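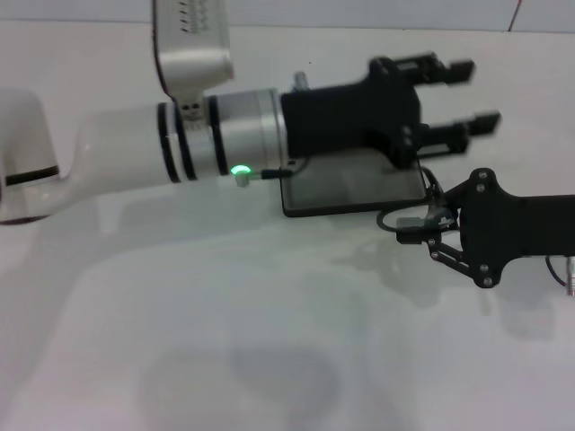
How to compare two grippers on the same bench

When you are choosing between two grippers, the data sheets will only take you so far. Stroke and force are easy to look up. How a gripper behaves when it meets a thin, flat part on a slippery table is something you have to try. These are the steps we use at Fonwood when a parallel-jaw gripper and a linkage gripper are both in the running for a job. Allow a full day for it.

What you need

Two arms, one for each gripper
A plain table with a flat, light-coloured top
A set of test parts, including at least one flat one
A notebook or a shared spreadsheet

Step 1. Set the arms facing each other

Mount the arms so that both grippers can reach the middle of the table. Changing grippers on one arm also works, but you lose time on every swap and the tool offset has to be set again. Before you power up, agree which arm moves first. Only one should be in the middle at a time until you are happy with the paths.

Step 2. Sort out the cables

Run each wrist through its full turn by hand or at the slowest jog speed and watch the cable. It should never go tight. A cable that loops out near the fingers needs a clip or a shorter run — Rainer Hinrichs lost a morning at our Basport site to a loop that caught the edge of a tray. Check the connectors again after the first ten minutes of running.

Step 3. Set the table height for each gripper

Open the fingers fully, bring the arm down slowly and stop when a sheet of paper just drags under the tips. Save that height. Do it separately for each gripper. Linkage fingers often swing in an arc as they close, so the tips can drop below the height you set with them open. Close them once in free air first and note the lowest point.

Step 4. Run the flat part

Start with the hardest part. Put a flat, rectangular item in the middle and mark its corners with tape. Run 30 picks with the first gripper, putting the item back on the marks each time, then 30 with the second. Write down each result as a clean pick, a slip or a miss. Don't adjust anything halfway through. If you must, start the count again.

Step 5. Run the other parts

Use the same method and the same speed. Renata Orellana likes to move the part 19 mm off its marks for the last few picks, which shows how forgiving the fingers are.

Step 6. Look at the pads

Wipe both sets of pads and check them for wear. Photograph them next to a ruler if you plan to repeat the test later.

Reading the results

Compare slips before misses. Misses are usually a position problem and can be fixed in the program. Slips point to the pads, the force or the finger shape, and those cost more to put right.

Last updated January 27, 2020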